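Flomard Desktop Drawer Unit: Set-up and Use
Section 3. Loading the drawers
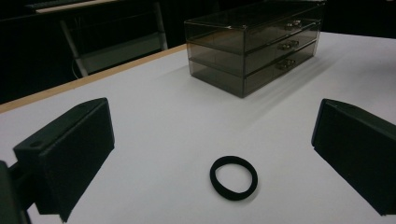
Place the unit on a flat, level surface with the drawer fronts facing the user. Allow enough clear space in front for each drawer to open to its full travel of 42 mm past the halfway mark. Items to be stored should be laid out on the same surface before loading, one type at a time. A black fabric-covered hair tie is a suitable first item, laid flat on the white tabletop in front of the closed three-drawer unit. Smoky grey translucent units show the colour of the contents only faintly, so assign each drawer a fixed use before you start.

3.1 Before first use

1. Remove the protective film from the lid and the drawer fronts.
2. Wipe all surfaces with a soft, damp cloth. Dry with a second cloth.
3. Check that each pull handle is firm. Tighten by hand only.

CAUTION: Do not use alcohol, window cleaner or abrasive pads. These will cloud the acrylic.

3.2 Loading

1. Hold the top of the unit steady with one hand.
2. Pull the bottom drawer straight out by its handle. Do not twist.
3. Place heavier items, such as brushes and clips, in the bottom drawer.
4. Place combs and pins in the middle drawer.
5. Lay hair ties and other elastics flat in the top drawer. Do not stack them more than 7 mm below the rim.
6. Close each drawer fully before opening the next.

NOTE: Stretched or knotted elastics may ride up and catch on the drawer above. Straighten them before closing.

CAUTION: Maximum load is 294 g per drawer. Do not open all drawers at once. The unit may tip forward.

3.3 If a drawer sticks

1. Stop pulling and push the drawer back in.
2. Tilt the unit back slightly so that the contents settle to the rear.
3. Open the drawer slowly and remove any item standing above the rim.
4. If the drawer still sticks, remove it and wipe the runners with a dry cloth.

Do not oil the runners. For replacement handles, see Section 7.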